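# Sindis, carnet en images : apprendre à ranger une chambre

Bienvenue dans cette galerie, que nous promettions depuis le mois de mars à celles et ceux qui suivent le projet Sindis ! Nous y travaillons sur une question toute simple à poser et très longue à traiter : comment un robot domestique peut-il apprendre où vont les choses quand on ne lui donne aucune liste, seulement des démonstrations faites dans un décor de chambre d'enfant ? Le lit, les étagères en bois clair, les peluches et les petits jouets forment notre terrain de jeu quotidien, et nous nous y sommes beaucoup attachés.

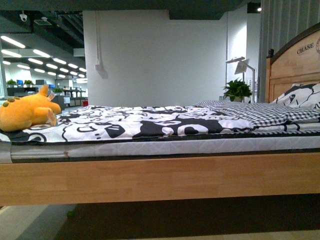 Le coin lit, avec sa couette à dessins noirs et blancs et la peluche tachetée couchée à l'autre bout.

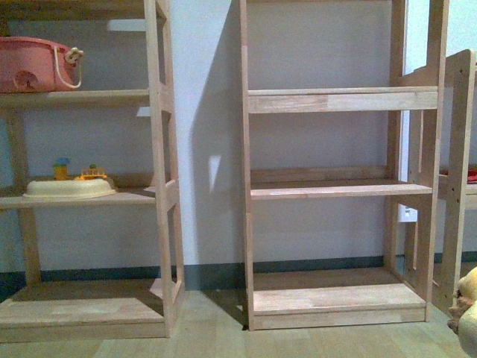

Côté étagères : le bac rose en haut à gauche, la petite maison et le petit véhicule jaunes posés sur leur plat crème.

La méthode s'appelle Draladik, et elle tient en une idée que nous avons mis longtemps à formuler correctement. Chaque démonstration est découpée en gestes courts (prendre, porter, poser, lisser), puis le modèle apprend à prédire l'état de la pièce à la fin du geste avant de choisir le mouvement qui y mène. Au départ, nous faisions l'inverse, le mouvement d'abord, et les objets mous nous donnaient bien du souci : une peluche ne se tient jamais deux fois de la même façon, et un coin de couverture encore moins.

Nous avons réuni 2720 démonstrations, dont 1137 consacrées aux textiles et aux peluches. Le reste concerne les bacs, les plats et les petits jouets rigides, que l'on croit faciles jusqu'au moment où il faut en poser un au fond d'une étagère sans toucher le montant ! Les consignes données aux opérateurs sont volontairement vagues, du genre « remets la chambre en ordre », et chacun range à sa manière. Cette variété nous gênait au début, puis nous avons fini par la rechercher.

Pour l'évaluation, nous avons gardé à part 380 épisodes, répartis sur 14 dispositions de la pièce que le modèle n'avait jamais rencontrées à l'entraînement. Draladik y réussit mieux que Nokivier, notre ancienne version, surtout quand un jouet doit changer d'étage. Sur les couvertures, l'écart est plus mince, et nous préférons le dire clairement : le pli final reste souvent de travers, et la mesure que nous utilisons pour juger un « lit bien fait » mérite d'être revue.

Le module Chin, qui décide du moment où un geste est terminé, fera l'objet d'une page à lui seul. Il nous a valu de longues discussions autour de la machine à café, car une peluche qui penche doucement contre un montant est-elle rangée, ou est-elle en train de tomber ? Pour l'instant, Chin attend une courte période d'immobilité avant de passer à la suite, ce qui rallonge les essais mais évite bien des reprises.

Les prochaines séances porteront sur les étagères basses et sur le dessous du lit, où la lumière manque et où les objets se cachent volontiers. Nous compléterons la galerie au fil des essais, avec les courbes de réussite par famille d'objets dès qu'elles seront relues.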